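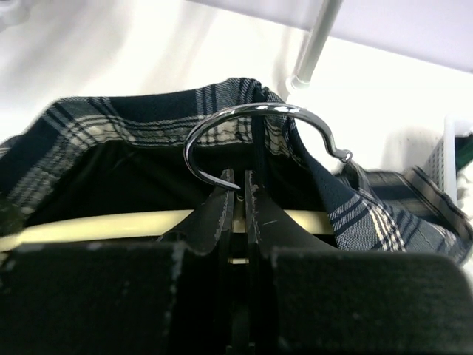
Fig. 1. Cream hanger with chrome hook.

5. Filling and heating the Mimell steamer

1. Unplug the unit. Lift out the tank and fill to the MAX line with cold tap water.
2. Refit the tank until it clicks.
3. Plug in and press POWER. The lamp flashes for 44 seconds, then stays lit.

CAUTION: Steam leaves the head at 100 °C. Keep hands clear.

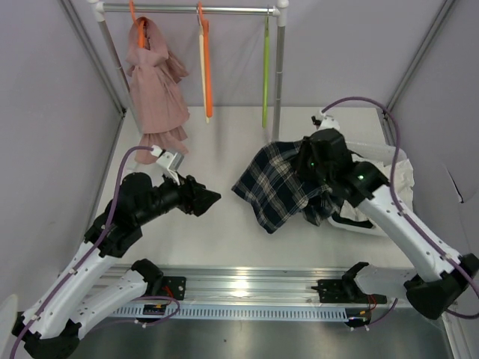 Set the steam level before you start. Level 1 suits silk and level 3 suits cotton. A bunched-up garment, such as the navy and cream plaid one here, must be shaken out and hung first. Do not steam a garment that is being worn.
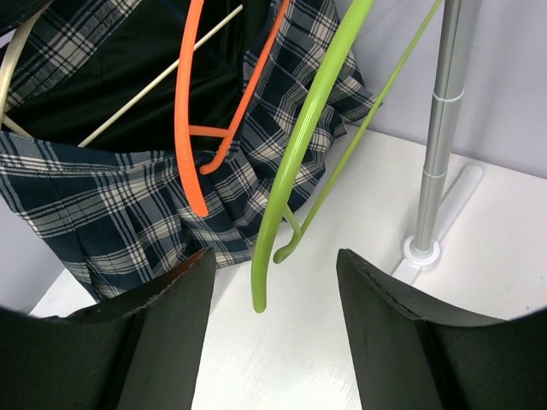 Fig. 3. Tartan skirt, pleats hanging.

4. Hold the trigger and move the head downwards.
5. If error 656 shows, release the trigger and refill the tank.

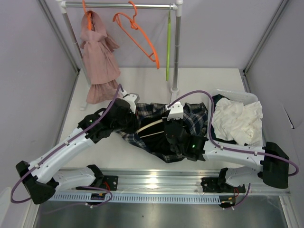

6. Switch off, unplug and leave to cool before emptying the tank.

Note: descale with Stakness powder only.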